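ENV 214 Water Quality Sampling
Handout 4: Headspace, fill level and holding time
Prepared by Chie Arai

Read before the Muston Reservoir exercise in November. Definitions of grab and composite samples were given in Handout 3 and are not repeated.

4.1 Fill level

The fill level of a container is the height of the liquid surface relative to the shoulder. The volume of gas between that surface and the closure is the headspace.

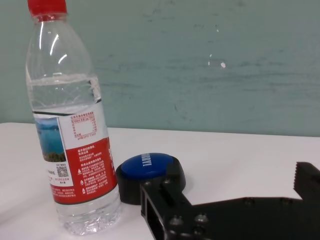
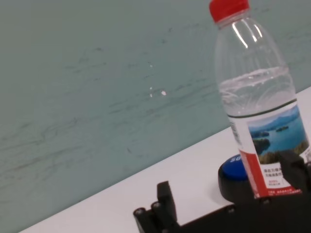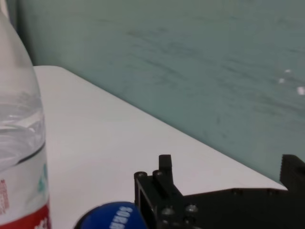
Figure 4.1 (all panels). Partially filled clear plastic bottle with label. Note the water surface and the gas space over it.

For dissolved gases and volatile organics, headspace is a source of error. A gas in solution exchanges with the gas above it until the two phases reach equilibrium. The fraction lost from the water depends on the ratio of gas volume to liquid volume and on the dimensionless Henry constant H:

fraction remaining = 1 / (1 + H Vg/Vl)

For a compound with H = 0.25 and equal volumes of gas and water, the fraction remaining is 0.80. With Vg/Vl = 0.04 it is 0.99. The calculation assumes a closed container at constant temperature. If the cap is opened, the headspace is exchanged with room air and the loss starts again from the new concentration.

4.2 When headspace is required

Bacteriological samples are the usual exception. The container is left with an air gap so that it can be mixed by inversion before a portion is withdrawn. A 300 mL bottle filled to the brim cannot be mixed properly, and cells that have settled or attached to the wall will be undercounted. Leave at least 2 cm.

Samples to be frozen also need room for expansion. Water gains 9 percent in volume on freezing. Fill to 80 percent or less.

4.3 Container material

Polyethylene and PET are acceptable for major ions. Glass is used for organics – plasticizers leach from some polymers, and hydrophobic compounds sorb to the wall. Do not use glass for boron or silica. Trace metals go in acid-washed polyethylene, acidified to pH below 2 with nitric acid after filtration.

Consumer drinking water bottles are not sample containers. They may be used in the lab for practice with fill levels and chain of custody forms only.

4.4 Holding time

Holding time runs from collection to the start of analysis, not to arrival at the lab. Record collection time to the minute. Values used in this course:

pH: measure in the field
Nitrate, unpreserved, 4 °C: 48 hours
Alkalinity, 4 °C: 14 days
Metals, acidified: 6 months

Groups at the Ikeda inlet should allow for the walk back to the van. Last year two nitrate sets were rejected on time alone.

4.5 Problems

1. A 100 mL vial holds 96 mL of water. H = 0.30. Find the percent of the compound lost to the headspace.

2. Repeat for the same vial holding 50 mL. State which result would pass a 5 percent loss limit.

3. The Madow Creek set was collected at 9:40 a.m. and nitrate analysis began at 11:15 a.m. two days later. Is the result reportable?

Show units at each step. Reading for next time: Zarnden notes, section 9 – skip the part on autosamplers.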